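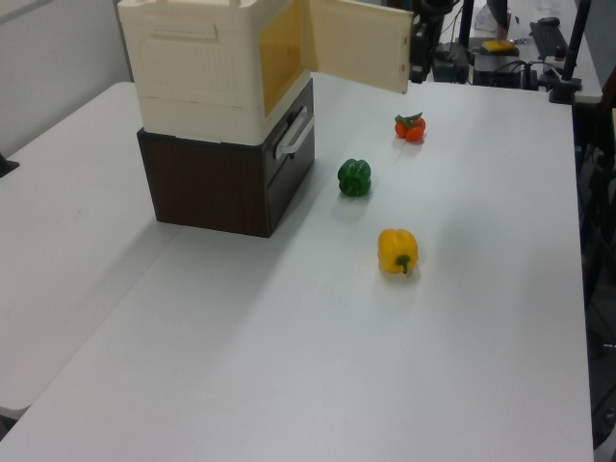

安全球的力量控制取决于球员出杆前对母球行进距离的估计,而这一估计所依赖的视觉线索,在以往关于斯诺克技术的讨论中多被归入“球感”一类,缺少单独考察。本文将可用线索分为表面线索与边界线索两类。前者指台面自身的纹理、绒向和明暗变化,后者指库边、袋口以及台面上的各条标线。两类线索在日常环境中的分布并不均衡。以图1中的白色桌面为例,其表面光滑而无光泽,纹理很少,观察者若要判断桌面上某一点的远近,主要可以凭借的是远端平直的桌沿、与左侧另一张白色桌子之间那条不甚明显的斜向接缝,以及置于桌上的米白色塑料柜一类体积较大的物体。新换台呢的球台与此有相近之处:绒面均匀,局部差异小,球员对表面线索的利用受到限制,边界线索的权重相应上升。旧台呢则因置球点附近的磨损和开球区的粉迹而带有较多可辨识的局部标记。

**图1** 低纹理浅色平面及其边界

## 3.2 研究对象与场地

受试者为 Horgan 台球中心的八名注册业余球员,均有参加 Dovine 地区联赛的经历,惯用手均为右手。招募时未对最高单杆作硬性要求,但排除了正在更换球杆或调整站位的球员,以免动作本身的不稳定掩盖距离估计的误差。所有受试者在测试前签署了知情同意书,并被告知可随时退出。

测试使用中心内的两张标准斯诺克球台。甲台于测试期开始前更换了 Niltov 台呢,乙台的台呢已使用较长时间,但未见破损,库边胶条状态正常。两张球台由同一名技师调平,灯架高度一致。测试期间每日开场前按绒向刷台并熨烫,熨烫完成后静置,再开始记录。室内空调保持同一设定,门窗关闭。由于球台的快慢与台呢的新旧难以完全分离,本文在正式记录之前为每名受试者安排了适应性练习,并在分析中将台速作为协变量处理。台速以标准斜槽释放母球后的行进距离表示,每场测试前后各测一次,取均值。

## 3.3 任务与程序

任务模拟比赛中常见的薄边回底安全球。目标红球置于顶库一侧的固定位置,受试者从中台区域击打母球,使其擦过红球薄边后触顶库返回,并尽可能停在贴近底库处。选择这一球型有两点考虑:其一,它在正式比赛中出现频繁,球员对动作本身较为熟悉;其二,母球行进路线长,力量上的偏差容易在停球位置上反映出来。

每名受试者在两张球台上各完成若干组击球,组间休息。击球顺序采用平衡设计,半数受试者先使用甲台,另一半先使用乙台。每次出杆之前,受试者须在俯身前口头报告其预计的停球位置,由记录员录入 Clarero 训练系统。报告完成后方可进入站位。受试者在一组之内不得到达台面另一端查看停球位置,也不得使用球杆测量距离,但可以在组间休息时自由走动。

口头报告的要求会在一定程度上改变球员的出杆习惯。Arlo Obi 在预测试中负责现场记录,他注意到个别受试者在报告之后会延长试杆时间,且在头几组中较为明显。为此,正式测试中将每名受试者的首组击球作为练习,不计入记录总数。

## 3.4 数据整理

测试共记录有效出杆3352次。其中266次因母球未触及目标红球、意外落袋或与其他球发生碰撞而从误差分析中剔除,但保留在失误类型的统计之中。剔除标准在数据收集之前确定,由两名编码员分别判定,出现分歧时回看录像后协商一致。

误差分为两项。估计误差为报告位置与实际停球位置沿台面长轴方向的差值,目标误差为实际停球位置与底库之间的距离。前者反映球员对自身出杆结果的预期是否准确,后者接近比赛中对安全球质量的一般评价。将两者分开是必要的,因为一名球员可能准确预见母球将停得过远,却仍无法在动作上加以修正。这种情形在乙台的记录中并不少见。

分析采用混合效应模型,以球台条件、测试顺序和台速为固定效应,以受试者为随机截距。模型未纳入球员的比赛成绩,原因在于联赛成绩受进攻能力影响较大,与安全球水平的对应关系并不清楚。

## 3.5 初步结果与讨论

在控制台速之后,受试者在甲台上的估计误差仍大于乙台,且方向上偏于低估母球的行进距离。这一结果与前述关于表面线索的假设相符,但尚不足以单独证明视觉线索是主要原因。新台呢的滚动阻力与旧台呢不同,球员在甲台上的低估也可能源于长期在较慢球台上形成的力量习惯。适应性练习能够减弱这一影响,能否将其消除则有待进一步检验。

组内变化提供了另一条线索。甲台上的估计误差在前几组中下降较快,之后趋于平稳,而乙台的误差自始变化不大。若误差完全来自力量习惯,则估计误差与目标误差应同步下降;记录显示,目标误差的下降较为迟缓。可见球员较早学会了预计母球会停在何处,对出杆力量的调整则稍晚。两项误差在时间上的错开,对教学安排有一定参考意义。教练在球员转换到新球台时,可先要求其观察并说出母球的停球位置,再逐步提出力量控制上的要求。

本节结果存在若干限制。受试者人数较少,且来自同一场馆,对该馆灯光和场地布局均较为熟悉。任务只包含一种球型,薄边厚度的变化会影响母球触红球后的余速,而现有记录方式不能将这部分变异与力量变异完全区分。此外,口头报告以台面标线和袋口为参照,可能促使受试者更多地注意边界线索。后续测试拟改用指示灯标定报告位置,并增加厚球跟进与贴库防守两类任务,具体安排见第5节。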